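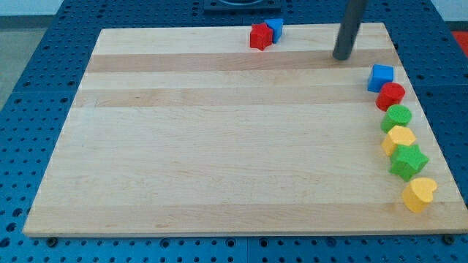 How to Clean Shape-Sorter Blocks (and the Board They Live On)

Posted October 8, 2019 by Beryl Fothergill

Somewhere between the second birthday and the day the whole lot gets handed to a cousin, every set of shape blocks picks up a film. I don't know what the film is. I have cleaned it off a great many stars and cylinders and I would rather not find out.

These instructions are for soft foam-type blocks, the kind with a matte surface that holds onto dirt like a family grudge. Hard plastic ones can take rougher treatment. Painted wood ones need gentler treatment and are at the bottom of the page.

What you need

A dishpan or a clean sink
Lukewarm water
Plain dish soap, the cheap stuff
A soft toothbrush you are willing to lose
Two old towels
A wooden cutting board or serving board that has retired from food
Mineral oil for the board, if it looks thirsty

Before the water

Round up all the blocks. Look under the couch, then look under it again with a flashlight. The star is always last, because children like the star best and hide it accordingly.

Check each block for bite marks. Small dents are fine. If a piece is missing from a corner, throw the block away, however good its color is. Foam that has started to crumble keeps crumbling, and a toddler is happy to help it along.

Washing

1. Fill the pan with lukewarm water and one small squirt of soap. More soap means more rinsing, and foam gives up its soap slowly and with bad grace.

2. Put in a few blocks at a time. They float. You can hold them under with your hand or accept that they float.

3. Press each block gently and let it come back to shape. Don't wring. I wrung a triangle once and it has leaned to the left ever since.

4. Use the toothbrush on the inside angles of the star, which is where jam goes. Small circles, light pressure. The flat sides of a cube or a cylinder only need a thumb.

5. Rinse under the faucet until the water runs clear and nothing bubbles when you squeeze. Then rinse one more time.

Reds and blues can share the water if the set has been washed before. With a new set I do the reds alone the first time. A Zutine set I bought in August turned the dishpan a cheerful pink, and the yellow pieces came out looking embarrassed.

Drying

Roll the blocks in a towel and lean on it with your forearms. Then stand them up on the second towel with a gap between each one and the next. Cylinders go on their ends, stars go on two points, and anything with a peaked top sits on its flat base. They need a night at least. In a damp house they need two, and you should turn them over at breakfast.

Skip the dryer. Skip the radiator as well — my neighbor Debashish Paul tried it with a full set and now owns several interesting new shapes that fit no known hole.

To test for dryness, press a block against a paper towel and count to ten. Any mark at all and it goes back to wait.

The board

A smooth striped board in pale wood makes a good play surface. It gives the blocks a flat place to stand, shows up the colors, and can be carried off to another room when dinner needs the table. Ours is called the Prorkholm in this house, after a word my grandson made up and would not explain.

Wipe it with a damp cloth, following the grain. Dry it right away with another cloth and then prop it on its edge so that air gets to both faces. A board left lying flat while damp will cup, and a cupped board sends every cylinder rolling toward the dog. (Fella doesn't mind. Fella has eaten a hexagon before.)

If the wood looks dull, rub in a little mineral oil, leave it overnight and buff off what hasn't soaked in. Give it another day before the blocks go back on. Foam drinks oil, and there is no step in this tutorial for getting it out again.

For crayon on the board, try a pencil eraser first. If that fails, use fine sandpaper along the grain, then oil the spot. If that fails too, turn the board over.

Painted wood blocks

No soaking. Wipe with a cloth that has been wrung out hard, one block at a time, and dry each before starting the next. Where the paint is flaking, retire the block to a shelf.

How often

After every cold, after every visitor under four, and any time a block sticks to your hand. Otherwise once a month is plenty.

Store them in a mesh bag or an open basket once they're fully dry. A lidded tub looks tidier and will smell like a pond by the weekend.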